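Zarnis opens its 30-day rolling SIM plan to new customers 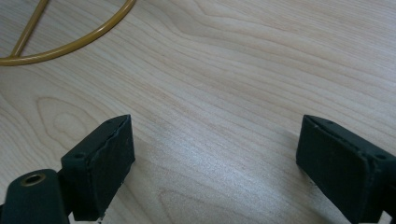 A light-coloured wooden tabletop.

Zarnis, the mobile operator that until now has sold only through its landline and broadband business, has started taking orders for a SIM-only plan that anyone can join. It went on sale in February and does not need a contract or a credit check.

The plan costs £34 and renews every 30 days. It comes with unlimited calls and texts to UK numbers and 200GB of data, after which the connection stays on but drops to a speed Zarnis describes as "fine for email and maps". Customers who would like full speed back before the next renewal can pay for a top-up in the app.

Zarnis does not own any masts. Its service is carried by Vovodov, which also provides the company's wholesale broadband lines. The two firms extended their agreement last year, and the new plan gets the same 4G and 5G coverage that existing Zarnis customers have. Wi-Fi calling is included from the start. Calls over 4G work on most recent handsets, but a few older models on the checker page are marked as data and text only.

Existing broadband customers were offered the plan first, at a lower rate, and they will keep that rate for as long as both services stay active. If the broadband is cancelled, the SIM moves to the standard price at the next renewal.

"People kept ringing to ask if they could have the SIM without the broadband, and we had to say no," said Ju-won Geum, head of mobile at Zarnis. "The billing system was the hold-up. It was built to put everything on one household account, and it took us most of a year to split it."

Roaming is more limited than on some rival plans. The allowance can be used in 40 countries, with a fair use cap of 30GB in each renewal period. Outside those countries data is switched off by default and has to be bought as a day pass.

Orders are handled through the Zarnis website or app, with a choice of eSIM or a plastic card sent by post. Numbers can be brought over from another network using the usual PAC code. Requests made before 5pm should go through on the next working day.

The plan will also be sold over the counter at Kourkoulas phone shops, starting with the Tirnau branch. Nicanor Lucero, who runs retail sales for Kourkoulas, said staff would be able to set up an eSIM in the shop and move the number across at the same time. Other branches will follow once the first has its stock and tills in place.

Zarnis has not said whether it will add a cheaper plan with less data.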